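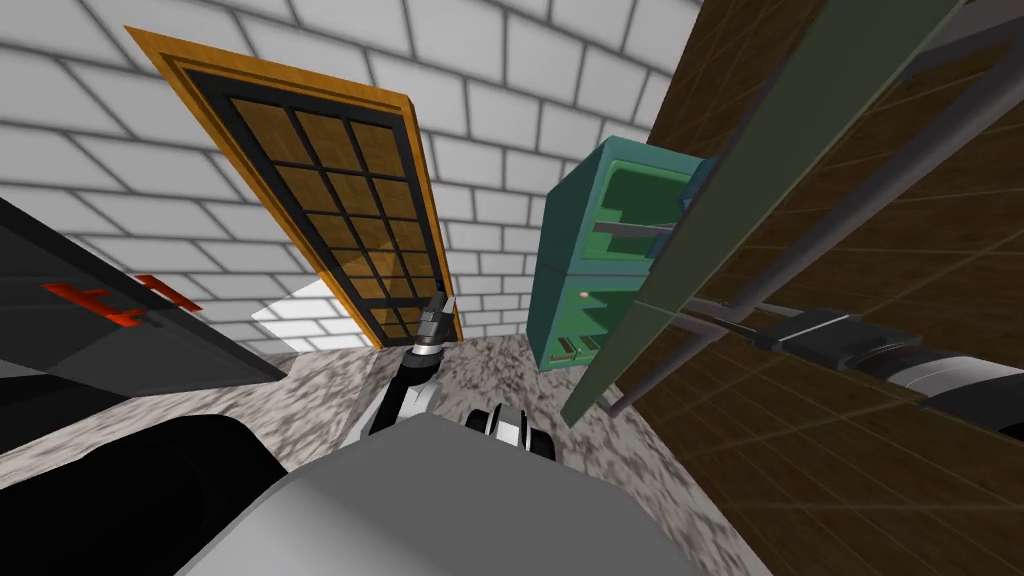 Rendered view: door with amber glass panes, green cabinet to the right.

MEDIA RELEASE
28 October 2020

Stinden property register returns 83 stolen items to their owners in first year

BRURKHAM – Eighty-three stolen items, among them bicycles, power tools, two cellos and a mobility scooter, went back to their owners in the first twelve months of the Stinden Property Register, the register's office in Brurkham announced today.

The register is a free service for the residents of Brurkham and the neighbouring district of Gralau. A household writes down the serial numbers of its valuable belongings, adds a short description, and receives labels with a code. When a second-hand dealer or a pawnshop is offered an item, the staff can enter the code or the serial number and see at once whether it has been reported stolen.

At the end of the first year 1,096 households have joined, and they have entered 2,556 items. Bicycles are by far the largest group, followed by tools and musical instruments. Mobile phones can be entered also, by their IMEI number, but the office reminds phone owners that they should in the first place ask their carrier to block the device.

"A theft is often reported with the words 'a blue bicycle, quite new', and with such words it is very difficult to do anything," said a spokesperson for the register. "With a serial number the dealer has his answer in less than a minute. We had one case where the bicycle was offered for sale on the same afternoon, three streets away from the garage it was taken from."
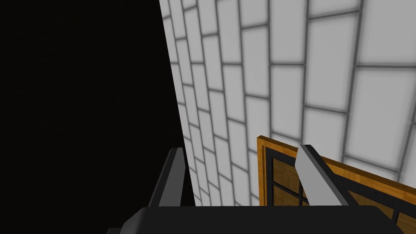
Rendered view: white tiled wall, with a wooden framed panel at the lower right.

Most returns came through dealers

Of the items that were returned, 42 were noticed at the counter of a participating dealer. The others were found by police during searches, or were handed in as lost property and then matched with an entry. In several cases the owner had not yet noticed the theft when the register's office telephoned. These were mainly tools kept in sheds and basement lockers, which people do not visit every week.

Participation is voluntary for dealers. A shop that joins agrees to check every bicycle, instrument and power tool before it pays for it, and to keep a copy of the seller's identification for the time required by law. In return, the shop may put the Stinden sticker in its window and has access to the search page without a fee. The office hopes to bring in the dealers of Gralau who have so far not signed, particularly those who buy mostly online.

The register does not investigate crimes and does not speak with suspected thieves. When a match is found, the dealer is asked to hold the item and the information goes to the police. Owners are requested not to go to the shop themselves before they have been contacted. In one instance this spring an owner arrived ahead of the officers, and the seller, who was still waiting for his money, left through the back without the bicycle or his own jacket. His driver's licence was in the pocket.
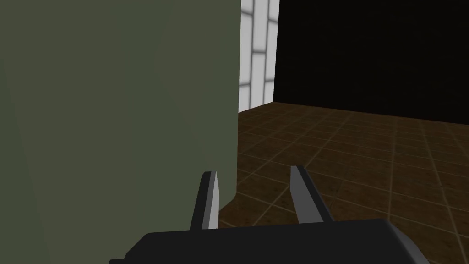
Arellano Locks & Keys, the Brurkham firm which prints the labels, will supply a new type from November. The present label can be peeled off with patience and a hair dryer. The new one breaks into small pieces when someone tries to remove it, and the code stays readable on the surface beneath. Households which are already members may exchange their old labels at no cost, up to ten per address. For more than ten, Arellano charges only the cost of printing.

How to join

Registration is open to all residents aged 16 and over in both districts. It can be completed on the register's website or on paper at the office counter. Applicants need a proof of address and, for each item, the serial number or a clear photograph of any distinguishing mark. A receipt is helpful but is not required. On bicycles the serial number is usually stamped under the bottom bracket, where it may be necessary to clean off some mud with an old toothbrush.

Members are asked to update their entries when they sell or give away an item. This is sometimes forgotten. During the year the office received a number of alarms for goods that had been sold quite legally by the member, and each of these cost the new owner an unpleasant conversation at the counter.
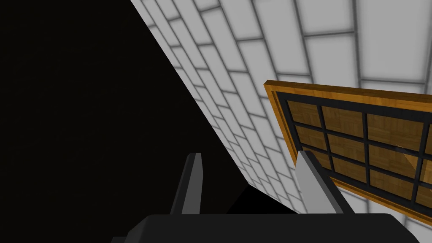

Rendered view: wall tiles laid in staggered rows with grey grout.

Labels will be mailed within two weeks of registration. For households that have difficulty reading or reaching the numbers, the office offers help by telephone, and it can post the paper form in large print.

About the Stinden Property Register

The Stinden Property Register is a non-profit service with its office in Brurkham. It keeps a searchable record of privately owned valuables in Brurkham and Gralau and shares theft notices with participating dealers. Personal details of members are not visible to dealers.

Media contact

Press desk, Stinden Property Register, Brurkham. Interviews can be arranged in English by telephone or in writing. Please allow one working day for a reply.

– END –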